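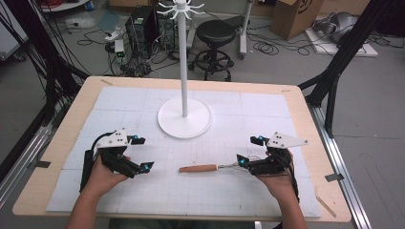

The Purnora pair on our grid board, with a small wood-handled tool in the right gripper and the white stand at the back.

Purnora hand-held gripper set: review after seven months on one table

I held off writing this one up, partly from laziness and partly so I could be fair. We took delivery of the Purnora set in July, two hand-held grippers with their triangle plates, cables and a thin little booklet, and it has lived on the same table ever since. The price was $1,595 for the pair, and I paid it out of our own budget, so I've had every reason to be grumpy if it let us down. Mostly it hasn't!

Setup first, as that's what people write to me about. The booklet tells you to clamp the board down at the corners. We tried that, hated it (you catch a knuckle on the clamps every single time), and went over to a small strip of tape at each side. It holds well enough for light work. I square the board to the table before taping and check the grid against the table edge each morning, which takes less time than finding my coffee.

The plates with the three black dots are the part to be fussy about. If one sits crooked, the tracking drifts and you spend an hour blaming the software. Ours came loose on the left unit after 361 sessions — I know the number because Mwanahawa Kariuki keeps our log, bless her — and the fix was one screw and a dab of thread glue. Wipe the dots with a dry cloth only. Tarek used cleaning spray once and we had to order a new plate.

Grip is lovely on thin things. Small wooden handles, metal shafts, hooks, all the stuff we hang on the white stand and take down again, the fingers close on them gently and stay put. Big round objects are another story, and I'd look at the Gidach model if that's your bread and butter. It's heavier in the wrist, though, and by late afternoon you feel it.

Now my grumbles. The cables come out of the back of each gripper and they're stiff. They loop up when you turn your wrist, and it took us weeks to find a bend that didn't tug. Walid Karaki ended up tying ours with soft straps, leaving plenty of slack, and I'd do that on day one. Keep a spare cable too. The maker says they're good for 3,000 hours and I have no argument with that yet, but we did lose one to a stool caster, poor thing.

Finger pads wear faster than I'd like. A pack is $100, and we're on our second.

Would I buy it again? Yes, quite happily, and I've already told Kaan to put a second pair on the list for the other table. Four stars from me, and the missing one is for those cables.

Posted 22 February 2022 by Zaid Geagea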